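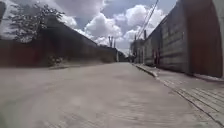 墙根之间:一条两边是墙的街,我们怎么走、怎么记

城市观察课期末报告
小组成员:Rūta Žukauskas(执笔)、Abilio Benítez、Zane Adomaitis
指导老师:Mahsa Sadeghi

先说选题是怎么来的。二月份开题的时候,我们组本来想做集市,摊位啊、叫卖啊、遮阳棚啊,多热闹!结果隔壁组先报了。Abilio 就说,那不如反过来,找一条什么摊子都没有的街,看看两边只有墙的时候,一条街还剩下些什么可以写。我一开始是拒绝的(墙有什么好写的),不过去 Fevcombe 走了一趟之后,就改主意了。

我们选的这段路在 Fevcombe 北边,本地人叫它 Juška 巷,虽然叫巷,其实挺宽的。我们量的那一段长392米,水泥路面,两边基本都是围墙。Mahsa 老师给的要求很简单:只写看得见的,再加上住在附近的人愿意告诉你的,别急着下结论。这句话后来贴在我的笔记本封面上,因为我特别爱下结论。

一、路面和路边

走在路中间,最先注意到的是地面颜色很浅,灰里带一点黄,太阳一出来有些晃眼。路上没有画线,所以“靠哪边走”这件事全凭习惯。Zane 喜欢贴着墙走,我喜欢走中间,Abilio 一直在马路牙子上练平衡,所以他的步数记录基本不能用。

我们把路边分成了三种情况来记:有人行道的、只有一道土边的、长了草和灌木的。听上去很清楚,到了现场就没那么清楚了。

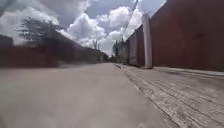

比方说人行道,有的路段铺得很像样,比路面高出一点,沿着墙脚一直往前;换一段再看,墙根就只剩浮土了。我们争了很久,一条窄窄的水泥边到底算不算人行道。最后的办法是:一个人能在上面正常走、不用侧身,就算。Abilio 负责试走(这次没有练平衡)。

二、墙

这部分是全组写得最起劲的。没想到墙和墙差这么多!有刷成深红色的,中间竖着白色方柱子,柱顶还有个小帽子;有砌块一层一层看得清清楚楚的;也有暗沉沉、什么颜色都说不准的。深红色那种是我的最爱,颜色已经旧了,有些深深浅浅的痕迹,比新刷的耐看。

Zane 学过一点建筑制图,她关心的是墙头。她画了一张长长的立面草图,把墙头的高低连成一条线,看着像心电图。图在附录里,请大家一定翻到最后看一眼,她画了两个晚上。

靠上的位置有一排小方孔的那段墙,我们讨论得最久。Abilio 觉得是为了通风,我觉得是为了好看,后来问了住在附近的 Arūnas Uibo 大叔,他说:“两个都有吧,砌的人高兴就行。”这句话我们原样写进了访谈记录。

关于墙影,我们也补了几笔。有影子的一侧和没影子的一侧,走起来感觉像两条街。大叔说夏天大家都挑阴的那边走,我们去的次数不够多,没法验证,只把它记成“受访者说法”。 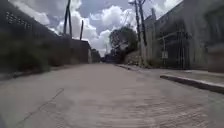

三、墙根下的植物

原计划里没有这一章,是写着写着长出来的(跟那些草一样)。墙脚下有单独一丛的小灌木,也有连成一长条、把墙的下半截遮住好多的。我不认识植物,Zane 也不认识,Abilio 说他认识,后来发现他也不认识。所以表格里我们只写“高、矮、密、疏”,叶子颜色单独记一栏,有一丛是灰绿色的,在深色的墙前面特别显眼。

从墙头上方伸出来的树我们也记了。这些树种在哪里、归谁管,我们都不知道,但从街上看,它们实实在在是街景的一部分。Mahsa 老师在初稿旁边批了一句“这里可以多写”,于是我多写了一段,她又批“可以了”。

四、碎石、缝和其他小东西

有一段墙脚下堆着浅灰色的碎石块,大小不一。对面那侧的围墙是一条一条横着的灰板样子,下半截颜色深,有污渍。路面上也有浅浅的接缝和深一点的斑块。我觉得这些小东西最能看出一条街平时的样子,虽然写进报告里显得很琐碎。

绘图用的是 Mesis 软件,卷尺是从 Trondier 工作室借的,已经还了,谢谢他们!
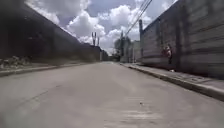
五、做得不好的地方

访谈太少。说是访谈,其实愿意停下来多聊几句的就只有 Arūnas 大叔,其他人点个头就走了。我们的问题也问得不好,第一个问题居然是“您对这面墙有什么感受”,换我我也走。

第二是分段太随意。我们按墙的颜色分段,走到颜色慢慢变化的地方就傻眼了,三个人分出三种结果。下次应该先定距离,再看颜色。

第三是时间。全部花销600,大半是来回的车费,要是一次多待一会儿,能省下不少,也能看到傍晚的街。

如果下学期还能接着做,我想把两头的路口也加进来,看看人是怎么拐进这条街的。Abilio 想做声音,Zane 想把那条墙头线画完整,她说现在这张还差右边一截。

最后更新:2023年7月21日
本站使用 Cookie 以改善浏览体验,继续浏览即表示同意。
© 城市观察课学生报告 | 联系我们 | 返回顶部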